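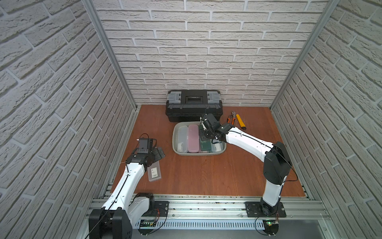 Hinges, drawers and other squeaky stuff

Quick ones this month. February is when everything in the house sticks, squeaks or drops off, so I wrote down what works for me. No order to it.

Squeaky door hinge. Tap the pin up with a nail and a hammer, one hinge at a time so the door stays hung. Wipe the pin with an old sock. Rub candle wax or petroleum jelly on it, drop it back in. Cooking oil works for a week and then goes gummy. Don't.

Loose hinge screw. Pull the screw, stuff the hole with toothpicks dipped in wood glue, snap them off flush, let it dry overnight. Screw goes back in tight. Three toothpicks usually does it, fat screws want more.

Drawer that sticks. Take it all the way out first! Half the time there's a sock or a takeout menu wedged behind it. If not, rub a plain white candle along the runners, both sides, then slide it in and out a bunch. Bar soap in a pinch, but it grabs on humid days.

Cabinet doors that bang. Those little felt or rubber dots. Clean the spot with rubbing alcohol first or they fall off by dinner. Ask me how I know.

Sandpaper, since I get asked all teh time. Coarse for getting paint off. Finer for smoothing. Save the 1,000 grit for wet sanding between finish coats and for chrome with rust freckles. The 3,000 is for polishing only and you will almost never need it. I bought a pack years ago and have used one sheet.

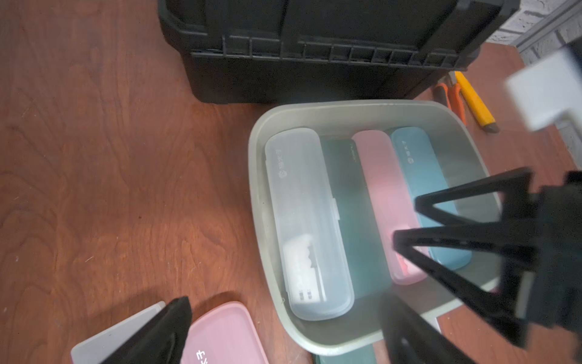 Skilter Fix-It Club — Home Repair Tips Page

Pliers that won't open. Drop of light oil right on the pivot, work them open and shut, wipe, repeat till the wipe comes off clean. If they're rusted solid, soak the head in white vinegar overnight. Rinse, dry RIGHT away, then oil. Keep the rubber grips out of the vinegar.

Sticky handles. Old grips get that tacky feel. Rubbing alcohol on a rag, rub hard, let them air out. Baking soda paste if that doesn't cut it.

Toolbox smells or rusts things. Empty it. Vacuum the corners. Wipe out, dry with the lid up, then toss in a few of those silica packets from shoe boxes. A stick of chalk does ok too. Swap it when it feels damp. Heavy stuff on the bottom, and the tape measure on top where you can grab it.

Scratches on a wood floor. Light ones — rub a walnut half over it, wait five minutes, buff with a soft cloth. Deeper ones, wax filler stick, one shade darker than you think. Test in a closet first. Skip this if anybody in the house has a nut allergy, obviously.

Don't set a toolbox straight down on a nice floor. Grit gets under it and then you slide it. Scrap of carpet, pile side down. Mi-kyung Sung uses an old bath mat, same idea, and it goes in the wash.

Stripped screw head. Wide rubber band flat over the head, push the driver in hard, turn slow. Works more than it should.

Paint can lids. Wipe the rim before you close it, lay a rag over, tap with a rubber mallet. Write the room and the color on the side of the can, not on the lid, lids get swaped.

Wekesa Langat wants to know about dripping faucets. Next time — that one needs its own page. Shut the valve under the sink for now and put a bowl under it.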